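Portes ouvertes chez Lallberg, suite et fin ! Je vous avais laissés à l'accueil, avec mon badge de travers et Ilona Kovács qui menait notre petit groupe au pas de course. On a filé vers la partie que j'attendais le plus, le coin où ils essaient leurs présentoirs pour comptoirs de café (oui, je suis ce genre de visiteuse).

J'ai toujours eu un faible pour les présentoirs transparents à étages, avec les barres chocolatées couchées dans leurs rangées – ça me rappelle la boulangerie en bas de chez ma tante, où je mettais dix minutes à choisir.

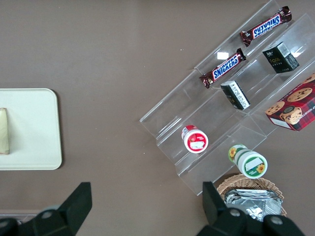 Ilona nous a ensuite parlé de la hauteur des gradins, qui a donné lieu à de vraies disputes dans l'équipe, paraît-il. Moi, je penchais pour des marches plus basses, mon voisin pas du tout, et on a débattu jusqu'à la cafétéria ! Le café y coûte 50 centimes et il est franchement bon. En avril, ils rouvrent avec la gamme Skella, et je me suis déjà inscrite. Prévoyez des chaussures plates, le parking est loin.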